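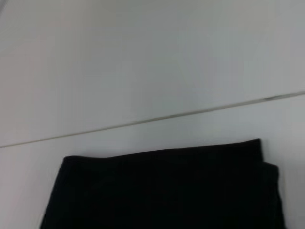 Tela negra doblada sobre la mesa de pruebas.

Llevo desde mayo con el kit de teleoperación Gorby, el de Prolerley, y ya toca contar qué tal. Yo lo uso para enseñar a doblar ropa: mueves el mando, el brazo te sigue y todo queda grabado para entrenar después. Montarlo me llevó 30 minutos (Olga Nieto me había metido miedo con los cables, ¡y para nada!).

Lo que más me gusta es el tacto del mando, suave, con muy poco retardo. Eso sí, con la ropa negra se sufre: por la cámara de muñeca los pliegues casi no se distinguen y, si vas rápido, se emborrona todo.

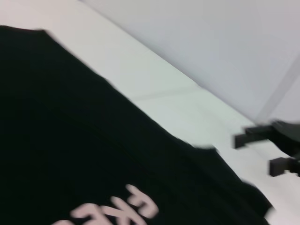

Mi truco es bajar la velocidad al 50 % al acercarme a la prenda y dejar que las pinzas lleguen despacito. Grabé unas cinco demostraciones malísimas antes de cogerle el punto, así que paciencia. 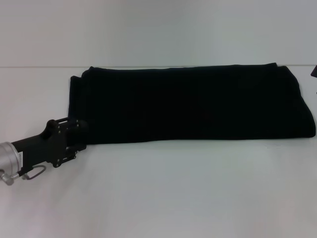 Para agarrar bordes prefiero guiarme por la cámara de arriba, que enseña mucho mejor el conjunto. El programa, en cambio, es feo y para borrar una toma hay que pasar por cinco menús, un horror. Aun así le pongo un notable y lo volvería a comprar.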